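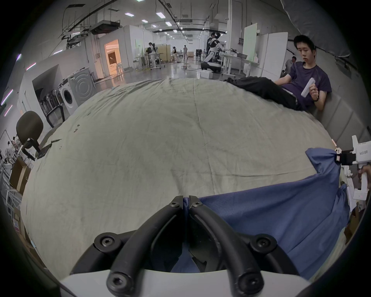
*Cloth handling on the big padded surface, two grippers on the cloth.*

## About us (the longish version)

Hi, I'm Kusum, and I look after practice and standards at Siko. If you've landed on this page you're probably after one of three things: who we are, whether we're any good, or whether you can send your new starters to us for a week. I'll try to get to all of it, but I do wander a bit, so grab a cuppa.

Siko teaches people and robots to do housework. Laundry mostly, plus making beds, wiping benches and putting things back where they live. Our people show a task by hand, holding a pair of grippers, and those demonstrations go off to be used in training home robots. We also write the rules for how that work gets done, and over the years the rules have become the bit other outfits ring us about. I never thought I'd be the person with strong opinions about how you pick up a tea towel, but there you go.

### How we started

Hazem Ashour started Siko in a shed behind a panel beater's, with a borrowed bench and a bag of his kids' old school shirts. He'd come out of commercial laundries, where everything has a procedure taped to the wall, and he couldn't believe how little was written down on the robot side. Two people would fold the same shirt in completely different ways and both get filed as "shirt, folded". One of them had a sleeve hanging out!

So he wrote the House Rules. The first lot fit on the back of a delivery docket (I still have it, it's got a tea ring on it). The current edition has 15 rules, and I fight pretty hard to keep it at 15. If somebody wants a new one in, they have to tell me which old one goes out or gets folded into another. It makes for some lively arguments.

I joined when Hazem was still doing all the checking himself, at night, at his kitchen table. My background is in teaching, primary mostly, and a lot of what I brought over is plain classroom stuff. Say what you want done. Show it once. Watch them do it, then keep quiet for longer than feels comfortable.

### The rules people ask about most

I won't put all 15 here because they come with worksheets and you'd be scrolling till tea time. These are the ones that get us emails.

**Rule 1. Say the task out loud before you start.** "I'm going to fold this towel in half and leave it at the foot of the bed." If you can't say it in a sentence, it's two tasks.

**Rule 3. Both hands get named.** Left is left and right is right, every time, from the operator's side. We label our gear and we expect our partners to label theirs, in whatever language their crew reads. Swapped hands are the most boring mistake in this trade and they'll wreck a whole morning's work.

**Rule 4. Stop means stop.** Anyone in the room can call it, including visitors, and the operator puts the grippers down and steps back. We don't ask for a reason until afterwards. Hazem is very firm on this one and so am I.

**Rule 7. Mess is allowed.** Real bedrooms have wrinkly sheets and bits and pieces lying about. We don't iron anything first. What we do ask is that whatever's underfoot gets sorted, so leads go along the wall or under a cover before anyone starts walking backwards with a doona.

**Rule 9. Other people's space.** If there are others about, they know what you're doing and they've agreed to it. You don't reach across a person. You don't lean over a person. If you need the spot where they're sitting you ask nicely, same as you would at home.

**Rule 12. A bad go is still a go.** Dropped cloths, missed corners, the lot. They get kept and marked as what they are. A robot that has only ever learned from perfect folding has no idea what to do when a pillowcase slides off the bed - and pillowcases always slide off the bed.

**Rule 14. Tired hands go home.** Pinching and lifting is harder on the wrists than it looks. Operators swap out regularly and the person running the room keeps the clock, so it's never on the operator to ask.

### How we check ourselves

Every batch of demonstrations gets a second look from a person who wasn't in the room. In the early days the target was 100 checked demonstrations a month, which felt enormous. These days a decent month is 4000. We've had to get a lot more organised, although I did have to be talked out of my coloured stickers.

Checkers work off a one-page sheet. Was the task stated? Were the hands right? Did it finish, and if it didn't, is that noted? There's a box at the bottom for "anything odd", and I read every one of those myself with my toast. It's the best part of my job. Half the changes we've made to the House Rules came out of that little box.

We have a standing arrangement with Lehtinen, who read through our rules each September and send back a marked-up copy. They're polite, but they don't miss much. Last time they picked up that Rule 6 and Rule 11 contradicted each other if you happened to be working with fitted sheets. They were dead right. It'd been sitting there for ages and we'd all read straight past it.
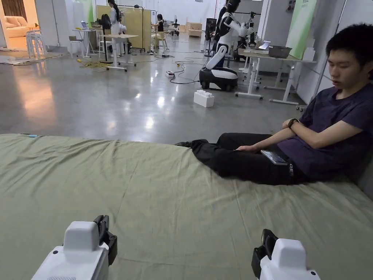 **Do operators need a technical background to train with you?**

Most of ours haven't got one. We've had nurses, a baker, a couple of retired dressmakers and a bloke who used to install blinds. What we look for is patience, steady hands and being happy to have your work checked by somebody else.

### Training with us

The starter course runs over a week. The first morning is all rules and no equipment, which always gets a groan, then you're on your feet for the rest of it. You'll do towels before shirts and shirts before sheets. By the end you'll have run a session yourself, with one of us sitting quietly to the side writing things down (it's less scary than it sounds, I promise).

What you'll come away with:

- a printed copy of the House Rules, current edition
- your own checking sheets, marked by us, with comments you can read
- a sign-off for cloth work, or a clear note on what to practise first
- the operator line, which you can ring any weekday till 5 pm

We can come to you as well. The team at Jandberg had us in to set up their room from scratch, and we've trained three lots of operators for Wudach, who were so keen they'd rewritten half our worksheets by the second visit. I pinched their version of the towel one. It's better than mine was.

More than 2000 people have now been through one of our courses, in person or at their own workplace. If you're one of them and you've still got an old copy of the rules pinned up somewhere, please bin it and write to me for the new one! Rule 8 in particular has changed completely.

### What we won't do

Every so often we get asked to sign off work we haven't seen, or to run a session without a second person in the room. We say no to both. We also don't certify robots. We can tell you whether the people showing them the job have followed good practice, and that's where our knowledge stops. For machine safety you want a proper assessor, and I'm happy to talk through what to ask them.

We won't lend out our sign-off sheets either, sorry. You can copy the House Rules as much as you like, change them, argue with them, stick them on the fridge. Just put your own name on the top if you've altered anything.

### Getting in touch

Hazem handles partnerships and anything to do with site visits. I handle training, rules and complaints, and I do like a good complaint if it comes with detail. Use the contact form and put the rule number in the subject line if it's about a rule. We're usually pretty quick, apart from September when Lehtinen's notes come back and I've got red pen all over my desk.

— Kusum Malhotra, Practice and Standards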